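Equipment planning for home robotics test kitchens

Equipment planning for a home robotics test kitchen is the work of deciding what to buy, in what order, and with how much money held back, before a robot is put to work among ordinary household goods. It covers the machine itself, the room, the kitchen furnishings, and the large and surprisingly lively category of small objects that the robot will have to deal with. The practice grew out of laboratory purchasing, but it has picked up habits from restaurant fitting and even from stage props, and it is a fascinating mix of all three!

Background

Early test kitchens were usually set up around whatever robot a group already owned. The counter was bought to fit the arm, and the objects were chosen last, often on the afternoon before the first trial. Planners at the Castwood workshop turned this order around. Their method begins with a written list of tasks, such as clearing a cutting board or moving fruit from a plate, and only then asks what reach, lifting strength and grip the tasks call for.

The Castwood method was written up by Lensa Derese in a planning guide called Grolter, first circulated in October and revised on Dec 12, 2021. The guide is still admired for its plain tables and for its long chapter on countertops, a subject Derese clearly loved.

Main parts of a budget

A typical plan separates one-time costs from running costs. One-time costs include the arm, its mount, the controller, cameras, a workstation, and any electrical work. Running costs include replacement finger pads, cables, software support, food, cleaning supplies, and the hours of the person who resets the counter between trials. This last item is the one most often left out of first drafts. In the Lill kitchen it came to 21 hours a month, more than anyone had set aside for repairs.

Household objects get a line of their own. The Grolter guide suggests $800 for a starting set and $1,000 where small appliances must be bought new. Secondhand goods are welcome, and many planners prefer them — a scratched board or a worn canister is closer to what a robot will meet in a real home.

Choosing objects and surfaces

A good object set mixes weights, shapes and finishes. Smooth ceramics, bare wood, clear or frosted containers and shiny metal all behave differently under a camera and in a grip, so a plan that buys only one kind will give a narrow picture of what the machine can do. Fresh produce is cheap and wonderfully varied, though it has to be bought again and again. Plastic fruit lasts longer but has a different weight and feel.
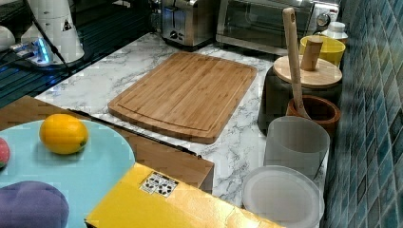
A kitchen counter set for object handling, with a bamboo cutting board, a lidded canister and an orange on a light blue plate.

Surfaces deserve the same care. Patterned stone, glossy tile and dark glass can all trouble depth cameras, and it is much cheaper to learn this with a borrowed sample than with an installed countertop. Planners also mark out where fixed appliances will stand, leaving room for the elbow of the arm as well as its hand. Power outlets are drawn on the same plan.

Purchase, lease or share

Buying outright suits groups with steady work for the machine. Leasing spreads the cost and often includes service, but the contract may limit changes to the gripper. Sharing is the third route. Under the Gerketti arrangement, members book the same kitchen in blocks of 30 days and bring their own objects, while the arm, mount and cameras stay in place.

Whichever route is taken, written quotes should show shipping, installation, training and spare parts as separate lines. A low price for the arm can hide a costly controller or a yearly software fee.

Scheduling

Orders are normally placed in reverse order of delivery time. Arms and mounts go first, then electrical work, then cameras, with dishes and utensils near the end. Many plans include a short trial period with hand-moved objects before the robot arrives — a cheap and very enjoyable stage, in which layouts can be changed in minutes and missing items are added to the shopping list.

See also

Laboratory purchasing
Kitchen layout
Robot grippers
Equipment leasing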